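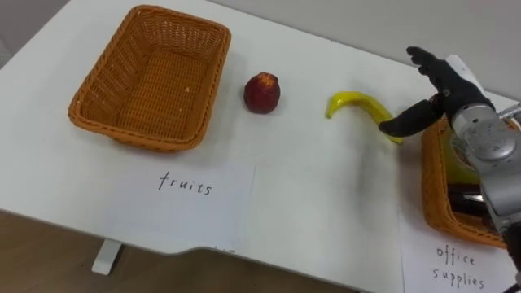
Why baskets, Denetti wanted to know, before we even had coats off. Their parts all come in flat trays and they'd hoped to see trays. Fair point. Wrote it down, said baskets are harder to reach into than a tray because of the rim, and if it can clear a rim it can clear a tray. Not sure that landed. Bring a tray next time.

Open day notes, June, Storkeck bench

Up at 7 to warm the arm and rerun calibration. Hand was off by 2 mm at the wrist after the move from the back bench, fixed in the config, NOT in the mount. Somebody please do the mount properly before July.

Visitors: Denetti in the morning, Drorken after lunch, Zou stayed for both. Walk-ins in between, mostly from upstairs, plus a school group that wasn't on the sheet.

Task as advertised: sort to the handwritten labels, fruits one side, office supplies the other. Stapler, tape, apple, banana. Same layout all day so I could talk over it without looking.
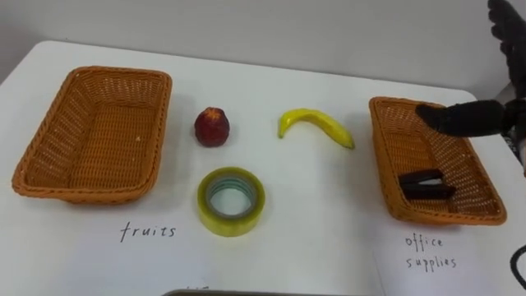
Morning session

First run for Denetti started late, viewer laptop wanted updates. Talked about the glove covering while we waited. They asked how long a set lasts. Told them we don't have a good number yet, which is true, the current set went on after the last firmware change and nobody logged the hours. Start logging hours.

Office supplies before fruit. Several people asked why. There's no deep reason, it's the order in the script, but I should have a better answer ready. Could also just swap it for the next visit - the fruit reads better from the back row and the tape is the part people want to wait for.

Speed. Everyone says slow. It's at the demo cap and I'm leaving it there with visitors leaning in. Put the cap on the poster so we don't have to say it forty times.

Zou wants the labels read live from the head camera feed, on a second screen, so the audience can see what the reader is picking up. Good idea, small job. The handwriting went over well, people like that it isn't printed. A kid asked if it could read his writing. Didn't try it, should of.
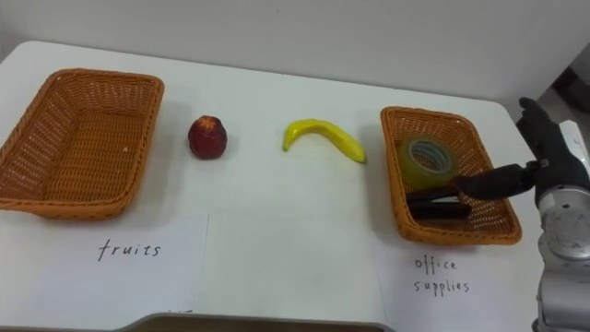 Afternoon session

Drorken brought their safety person and it turned into a sit-down about stopping distance. Gave them the sheet from the spring. They want it redone with the hand on, not the bare flange. Agreed. Needs a morning of bench time, put it on the board.

Other things they raised:
- what happens if a label gets moved mid run. Answer: it reads labels once at the start. They didn't love this. Neither do I
- whether left arm does anything. Not in this task
- noise. Fine by them, quieter than they expected
- cost of a spare hand. Passed that to the office

Log counter said 2,234 when I exported it at the end, that's total grasps since the reset and includes all the tuning, so don't quote it to anyone as a demo figure. I saw it already on somebodys slide draft. Take it off.

Power bar under the bench got kicked once, between sessions luckily. Tape it down. Full restart takes around 4 minutes with the vision box, which is a long time to stand there smiling. 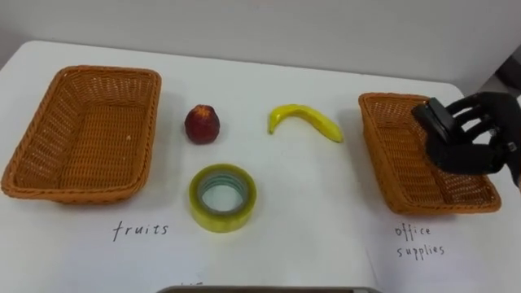
Hand over the office supplies basket, tape and fruit still on the table.

To do
- mount, see above
- stopping distance with hand on, send to Drorken
- second screen for Zou
- one flat tray for Denetti, ask what size they run
- log glove hours starting now
- poster: add speed cap, fix the spelling of Storkeck (!!)
- label re-read mid run, at least look at what it would take
- sign-in sheet went missing after lunch, if you have it put it in the blue folder

Exported logs are on the shared drive under open day, both sessions. Video not uploaded yet, the disk was full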